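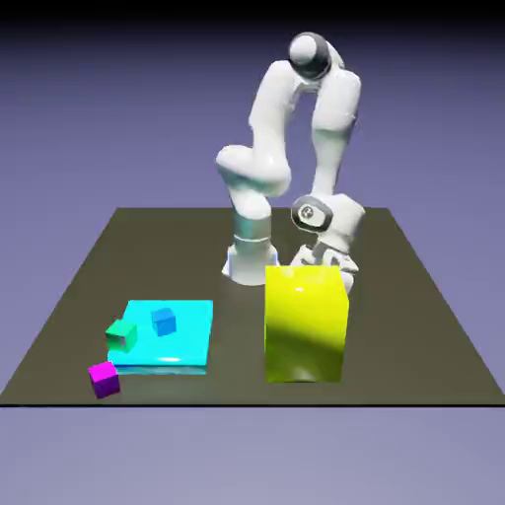
Simulated gripper tests, part two
Mar 19, 2025

Since January I have been comparing two controllers for the same simulated arm. One is the joint-space controller that ships with Pikik. The other is Ano, a small operational-space controller I wrote over the winter. The gripper model and the camera are unchanged between them, so any difference in the numbers should come from the controller or from my gains.

The task is short. Pick up a small cube, carry it past the tall yellow box and set it down on the platform. The cyan slab is there to give two different grasp heights — a cube on the slab and a cube on the ground need different approach depths, and a controller with a lazy vertical axis will show it.

I ran 148 episodes with each controller, same seeds. Pikik dropped or missed the cube in 9 of them. Ano did so in 2, but it was slower and it touched the yellow box more often. Most of those contacts were with the fingers, during the descent, when the wrist was still turning. I don't count a touch as a failure unless the box moves.

Camera placement turned out to matter more than I had allowed for. From the front, the yellow box hides most of the hand when the arm reaches down behind it. For a person watching, that is a nuisance. For the Grurkico pose estimator, which works from the rendered view only, it means losing the fingers just as they are about to close. I have tried raising the camera and will try a second one at the side next. A wrist camera would be simpler, but the mount collides with the forearm in tight poses and I have not fixed the mesh.

Gains for Ano: position stiffness 452, damping set to critical, null-space term pulling the elbow up. Without the null-space term the elbow sags over a long run and the arm ends up in poses I would not want on hardware.

The Ekwueme gripper model is still to be done. Its fingers are narrower, which ought to help when two cubes are close together. The contact settings it came with make the cubes creep in the grasp, so I need to redo the friction before any of its results can go in the table.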